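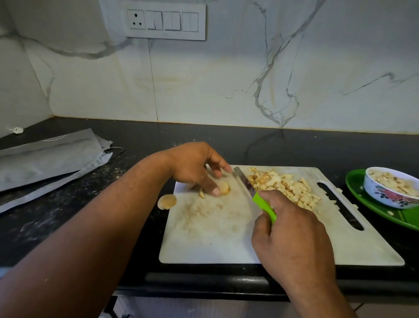
Re: [Brallville cooks] How small to chop?

Saranya Shenoy wrote:
> Do you slice first and then chop, or go straight at it? Mine come out all
> sizes and I have 60 people to feed.

Slices first, then across. Curl your fingertips over the piece and keep the blade resting on the board. Uneven bits are fine for this - they get stirred in anyway. I move them to a bowl when the heap gets in the way of the knife.

Can you bring the big Horkus pan back before then?

Sreekumar Amin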